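Cleaning robot trial paused after gripper fails to let go

3 min read

A trial of washroom-cleaning robots has been paused after one of the machines closed its gripper on a charging cable beside a sink and did not release it when the emergency stop was pressed, the company running the trial said.

The fault happened in August at the Plestodlow, an extended-stay hotel that had been letting the robots work in vacated rooms between guests. Worine, which makes the machines, made the incident public in a report dated November 5, 2023. The trial has been on hold in the meantime.

No one was hurt. The cable, which belonged to a hair trimmer left behind by a guest, was pulled partly out of its plug, and a soap dispenser was knocked to the floor. Power to the outlet was cut at the breaker by hotel staff before anyone touched the machine.

According to the report, the robot had been sent to wipe down a bathroom vanity. It had finished the basin and was moving along the counter when the arm brushed the cable. The software took the cable for the edge of its cleaning cloth and closed the fingers on it. When the arm then tried to lift the "cloth" away, the load reading went past its limit and the arm stopped, as it was meant to. The fingers stayed shut.

A supervisor in the hallway pressed the stop button. That cut power to the arm joints but did nothing for the gripper, which is built to hold its last position when it loses power. The design is common in warehouse work, where dropping a part is the bigger worry. In a bathroom, with a live cord near a sink, it was the wrong choice, the report says.
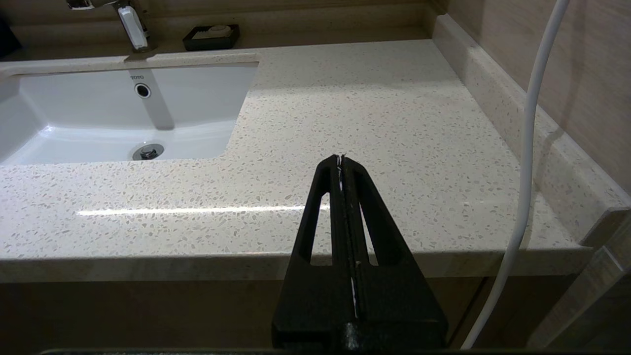
Staff needed 5 minutes to free the cable. The hand release is a small lever under the wrist cover, and the cover was held on with screws. The supervisor had been trained to use the lever but had no screwdriver on hand, and one had to be fetched from the maintenance office two floors down.

Worine asked Robichaud, an outside testing firm, to go through the records from the trial. The firm looked at 2,703 cleaning runs and found 563 in which the gripper had closed on something other than the cloth. Most were harmless and cleared by themselves when the software noticed the mistake — towels, the corner of a bath mat, a shower curtain. In 2 of them, including the one at the Plestodlow, the object was an electrical cord. The other cord was not plugged in.

Those earlier grabs had been logged but not reviewed. The system marked them as "recovered" and they did not show up in the weekly summary sent to the hotel. Robichaud's report calls this the most serious finding, ahead of the gripper itself, and says the first cord should have stopped the trial.

Worine said it accepts the findings. It has replaced the screwed cover with one that pulls off by hand, and the stop button now opens the fingers before power is cut. The robots will also refuse to start on a counter if they detect a cord or cable on it, and will call for a person to clear it.

Coltton, the company that supplies the grippers, said the part worked as described in its manual and that the manual warns against use near live wiring. It is preparing a version with a spring that opens the fingers when power is lost.

The hotel has gone back to cleaning all of its bathrooms by hand. It said it would decide whether to rejoin the trial once the modified machines have been tested somewhere other than in guest rooms. Worine has not given a date for that.

Comments

gasketman: Screws on a manual release. We had the same thing on a palletizer years ago and it took an injury to get it changed. Glad this one was only a trimmer cord.

row_house_pat: Are those outlets not on a GFCI? I'd want to know that before I worried about the robot.

tessellate9: The logging part bothers me more than the grip. If it marks its own mistakes as recovered then who is looking at them?

gasketman: @row_house_pat The report doesn't say. It should have tripped if water got in, but a half pulled plug is a shock risk either way.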